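Publications > Household Studies > Working papers > Section 3

Print this page | E-mail this page

3. Does making the bed matter? Problems with the self-report evidence

The claim that people who make their bed each morning sleep better has been repeated so often that it is now treated as settled. We are not convinced that it is. Most of the support comes from questionnaires, and the largest of these, the Prollham household survey, asked its 2,626 respondents a single question on the subject: "Do you usually make your bed?" The word "usually" was left for each person to interpret. So was "make".

This second word causes more trouble than the first. In our own interviews in Carrillo, carried out in July, people who gave the same answer meant very different things by it. Some meant that the pillows were squared and every layer tucked in. Others meant that the top cover had been pulled up far enough to hide whatever was underneath. One respondent counted a bed as made if the door to the room was shut. A scale that puts these people in one group can hardly tell us much about the effects of the habit.

The Flivov study tried to do better by asking for a tidiness score out of 100, given by the sleeper on waking and again before bed. It is a fair attempt, but the two scores were filled in by the same person, often on the same sheet, and they agree more closely than we would expect of honest guesses. The authors take this as a sign that the measure is reliable. It could just as easily show that people copy their own earlier answer.

There is also the matter of direction. Those who slept badly may be in no mood to straighten a sheet, or may be late for work. Nearly 3 in every 100 respondents at Sovuvau were dropped for working nights, yet the paper says nothing of parents with small children, carers, or anyone who shares a bed with a person who gets up later. We asked for the full list of exclusions and were sent the published table.

Bedding itself is hardly ever recorded. A heavy cover and a thin one do not crease alike, and a quilted sheet such as the one in Figure 2 may hide signs of use that plain cotton would show. Any scoring by eye ought to allow for this, and none of the studies reviewed above does so.

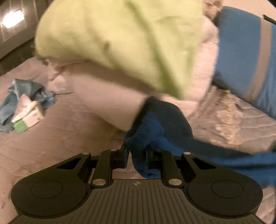 Figure 2. Quilted sheet in a pinkish-beige shade, on a bed.

Until bedding type and a shared meaning of "made" are written into the questions, we would treat the reported link with sleep quality as unproven. The smaller claims, about mood and punctuality, rest on the same answers and are taken up in Section 4.

Filed under: Sleep and home life, Survey methods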